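Marnport Automation Forum > Events and site visits > Caruso open day, hand-held gripper session

plark_fitter
Posted December 18, 2021

Went to the Caruso open day at Plarkthorpe and sat through the hand-held gripper demonstration. Notes for anyone who couldn't make it.

The session ran for 2 hours with 4 stations. Operators carry the gripper, do the task by hand, and the recorded motion is used later to train an arm. Shabani Wanyama ran the talk and took questions. He put the current set at 2,493 recorded runs, all on pick and place. No arm was run during the session, which I would have liked to see.

Visitors could try a unit. Trigger travel is longer than I expected and the weight sits forward of the wrist. The black pads on the inside of the fingers are ribbed, and the square markers go on the device itself.
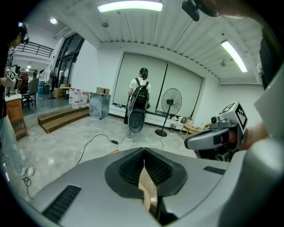 Judis has been asking for the drop-out rate since the last open day and would still like a number. How many of those runs were thrown away because tracking was lost? A total on its own doesn't say much.

plark_fitter
I asked. Wanyama said they log it per station and didn't have a combined figure with him. He offered to send it out to people on the sign-in sheet.

Judis
Then I'll wait for the sheet. My guess is it's high. Turn your wrist far enough and the marker faces away from whatever is looking for it.

greycable
Disagree. That depends on how many viewpoints they have and whether there's an inertial unit filling the gaps. We lose tracking at work for a fraction of a second at a time and the run is still usable. You're assuming one fixed viewpoint.

Judis
I'm assuming nothing was published, so I can't tell.

torque_spec
Different question. Did they say anything about grip force? Position data is fine for boxes. For anything soft you need to know how hard the operator squeezed.

plark_fitter
Finger opening is recorded, force is not. It came up twice. The answer was that force sensing is planned for the next version, no date given.

torque_spec
Then I wouldn't use it for our line. We handle bagged product and the opening width tells you very little once the bag starts to give.

greycable
Fair for bags. For rigid parts I'd still take this over a teach pendant. Is the January session open to non-members?

plark_fitter
Yes, but you have to register at the Marnport office. Bring closed shoes.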